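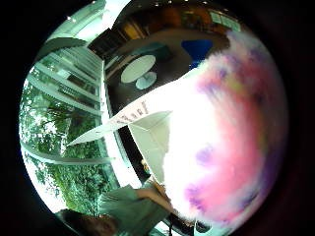 Folded white piece in hand at the window wall, Skullum gripper view.

Ticket status: Closed – resolved with workaround
Product: Trevanov Skullum handheld gripper kit, wide-lens version
Software: Sumow capture app, desktop and phone
Category: Tracking loss / rejected recordings
Opened by: customer site (Rathore)
Priority: Normal

Original report

We bought the Skullum kit in August and have been using it to record paper and card handling. One person holds the folded piece, the other brings the gripper in. Sumow accepts most of what we record on the shelf and table tasks. On the folded card task it rejects a lot. The message is always the same:

Pose track lost. Segment discarded. Code 1403.

(The app writes it as 1,403 in the summary screen and 1403 in the log. Same code, we checked.)

Last batch was 86 recordings and 20 came back with this code. All of them were the card task. The calibration card passes every time. Lens has been cleaned. Battery was above half for the whole batch.

Please advise whether this is a hardware fault. If it is we would like the unit swapped before the next round.

Support reply 1

Thanks for the report. Code 1403 means the tracker did not find enough fixed points in the room to work out where the gripper was. It is rarely the camera itself. Please send:

- the session log from Sumow (Settings, Diagnostics, Export)
- one still from a rejected recording
- exposure setting used
- firmware number from the sticker screen, hold both buttons to show it

Customer reply

Log and firmware screen uploaded. The still is the one at the top of the ticket. Exposure was Auto, we never changed it. The room has a glass wall with trees outside and gets a lot of daylight. Inside it is much darker, dark floor and dark wood cabinets. We can't move to another room.

Support reply 2

Log received. Firmware is current, no dropped frames and the motion sensor readings are normal. We do not think the unit needs to be swapped.

Two things stand out in the still.

First, there is something very close to the lens on the right, out of focus, white and pink and purple. It hides everything on that side of the room. The tracker can't use anything that blurred. The customer's log shows the usable point count falling below the limit at the same time stamp.

Second, the left side is nearly all window. Leaves are poor tracking points – they move in wind, and here the foliage is partly washed out. The white window frames are better, but they bend a lot at the edge of the lens and the tracker gives less weight to points out there. What remains is the darker part of the room, with the round white table and the blue chair. With the exposure set for the window and the white card, there is little detail to pick up in that part.

Either one alone is normally fine. Both together will give 1403.

Please try these in order and run a short batch after each:

1. Set exposure to Locked in Sumow. Point the gripper at the inside of the room, not the glass, and press Lock.
2. Turn on Near Mask (Settings, Tracking). It tells the tracker to skip large blurred areas close to the lens. It is off by default on the wide-lens version.
3. Start each recording with a slow sweep of the inside of the room before approaching the card.
4. Approach from the window side so that the lens faces the room.

Do not raise the point limit override above its default. It hides the message and the track is still bad.

Customer reply

Did step 1. Card now looks too bright and the print on it is hard to read, but fewer rejects. Did step 2 as well and had to restart the app before the switch stayed on. Is that known?

We label by the print on some pieces, so losing it is a problem for us.

Support reply 3

Yes, the switch not staying on is a known issue in the desktop app. Set it on the phone and sync, or restart once as you did. It is logged for the next release.

On the print: in the still you sent, the lettering is already tilted and partly blurred under Auto. We can make out what may be ARE at the end and nothing legible before it. If you need labels from the print, hold the card still for a moment before the gripper closes in and take the label from there. You can also lower the locked exposure one step at a time. Stop when the cabinets at the back lose their edges.

Customer reply

Went down two steps. Print is readable on the pieces we tried if we pause first. Steps 3 and 4 also in use now. Step 4 is awkward because the person holding the card has to turn with their back to the room.

Ran the card task again this afternoon. No 1403 in the batch. One recording was rejected for length, which was our mistake.

Two requests:

- Near Mask should be on by default for the wide lens, or at least mentioned in the setup sheet. We only found it through this ticket.
- The 1403 text should say "not enough fixed points" or similar. "Pose track lost" made us think the sensor was broken.

Support reply 4

Both passed to the Sumow team. The setup sheet will be changed first as that does not need a release. The 20 rejected recordings can't be recovered, the point data was never good enough to rebuild the track. They do not count against the 3,000 recordings in your plan.

Closing as resolved with workaround. Reply within the ticket to reopen.

Internal tags: 1403, near-mask, exposure-lock, glass wall, wide-lens
Related: Near Mask switch not saved on desktop (open)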